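Werkstattheft Trasstead, Juni, Tisch mit dem Küchenständer

Heute Vormittag bin ich endlich wieder zum Ständer gekommen, den Dwynwen Wogan uns aus dem Lager in Ollau mitgebracht hat - ein schönes Stück, das muss ich schon sagen, auch wenn ich mich an die Form erst gewöhnen musste. Angefangen habe ich gegen 7 Uhr mit einer großen Kanne Tee, und danach ging es um die Frage, wie die Küchenhelfer am besten daran hängen.
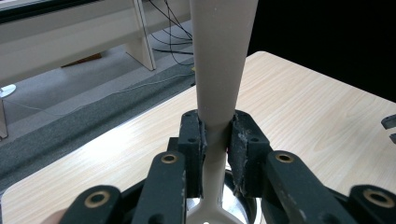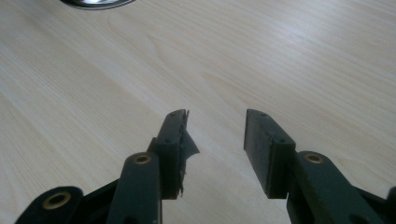
Helles Holz, metallener Ständer, dazu der Schaumlöffel in blassem Rosabeige:

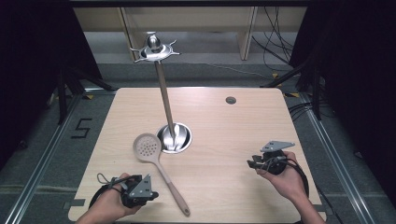
Wie weit steht der Ständer von der Wand, wenn er später in die Teeküche kommt?
Mindestens 14 cm, damit man die hinteren Haken noch bequem erreicht. Bei der alten Leiste von Choo hatten wir weniger, und da stieß jeder lange Stiel an die Fliesen.

Die Arbeitsplatte in der Teeküche ist 57 cm tief, das reicht also gut und lässt vorne noch Platz für ein Schneidebrett. Die Kellen von Flanavov liegen noch im Karton, bitte dort lassen, ich möchte sie morgen in Ruhe durchsehen - und wer den Zollstock hat, legt ihn mir bitte wieder in die Schublade.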